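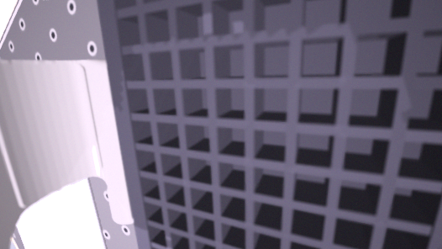
Clostance, dinner, party of two, October

Quick one, train in an hour and I want to get this down before I forget what I ate.

Clostance is the new dining room on the ground floor of the Lurisero, the old harbor hotel that was shut for so long people parked in the forecourt. Chef is Aurelia Rainer. She had the little lunch place up the hill before this, the one with the smoked eel rolls. No eel here. I asked.

Room first. High ceilings, dark green banquettes, too many mirrors. Tables well spaced, you can have a private conversation, which at these prices you should. Loud near the bar after 8. Ask for the window side. We were moved without any fuss when Burgi complained about the draft (Burgi Zaugg, my regular plus one, feels drafts other people don't).

Bread: very good. Dark, sour, warm. Butter with seaweed in it, salty, we finished it and they brought more without charging. Points.

Starters. I had the leek tart. Thin pastry, properly cooked on the bottom, leeks almost jam. Sharp cheese on top, could of used less. Burgi had raw scallops with green apple and something pickled, maybe kohlrabi. Cold, clean, gone in four bites. Small for the money.

Mains. Roast hake with mussels and a saffron broth. Best thing all night. Fish just set, broth you want a spoon for, and they had put a spoon down, so somebody in that kitchen is thinking. Burgi's lamb shoulder was good but came lukewarm. Sent back, returned hot in a few minutes, apology from the floor manager, fine. The beans under it were a bit hard.

Side of potatoes. Order the potatoes. Crisp, duck fat, too much rosemary but who cares.

Dessert was the weak spot. Chocolate thing with olive oil, dense and not much else. The plum sorbet was better, and cheaper. If you're full skip straight to coffee.

Wine list is long and leans local. By the glass it's thin, only a couple of whites worth it. We had a bottle of the Plollel, dry, a little smoky, great with the hake. Not so great with lamb, our own fault. Markups are steep as you go down the page.

Service friendly, young, a little rushed. Our waiter knew the menu cold. Long gap between starters and mains, long enough that we ate all the second bread. Bill came fast tho.

Damage: 161 for two with the bottle and one coffee, before tip. Not cheap. There's a set lunch at 17 for 2 courses and I think that's the way in, if the hake is on it. Haven't tried it yet.

Stayed over upstairs as well, room was small and quiet with a decent shower and a bad pillow. Breakfast is served in the same dining room and the bread turns up again, toasted, with a boiled egg. Worth getting up for. Coffee from a pot, weak. Walk down to Tang on the corner for a real one, opens at 7.

Would I go back? Yes, for the fish and the potatoes. Window side, no dessert. Book ahead, they dont hold tables for walk ins and the bar stools fill up early.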